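Last updated: 2022-12-12

Prosdale evening repair classes: progress report to the Warham fund

Prepared by Mathis Carré

You asked for a plain account of the autumn term, so I have left out the quotes from happy learners. The classes ran on 17 evenings and we have spent most of the first payment. Whether that money changed much in Prosdale is harder to say, and I am wary of anyone who claims to know after one term.

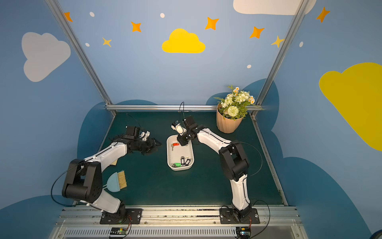
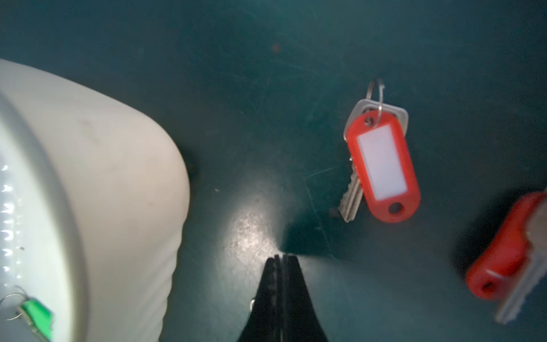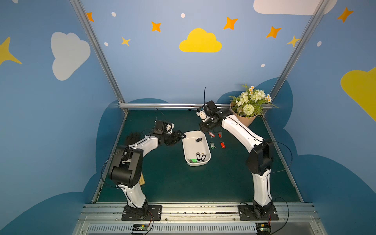 Sign-ups were good in the first weeks and thin by November. The bid promised that people would come to the sewing class and then move on to the electrical one. Four did. I never thought the idea had much behind it, and next term's timetable should stop depending on it.

Chiến Lý has kept the bookings in Ikis, which the partners at Hứa asked us to use. It records who booked, but a learner who books and stays at home looks the same as one who came. The attendance figure in our October note was drawn from it and should be treated as too high. Chiến now keeps a paper register as well – dull work, but I trust it.

On money, £700 set aside for leaflets is unspent. I would like to move it to bus fares. The last bus from the Warham side goes before class ends, and six people gave that as their reason for leaving. A leaflet will not fix a bus. I can't promise fares will bring them back either.

The survey in the bid asked learners if they felt "more confident". Nearly all ticked yes, in front of their tutor. I don't propose to report that as a result. We would sooner ring people in the spring and ask what they have mended since.

Please let us know about the leaflet money before the January bookings open.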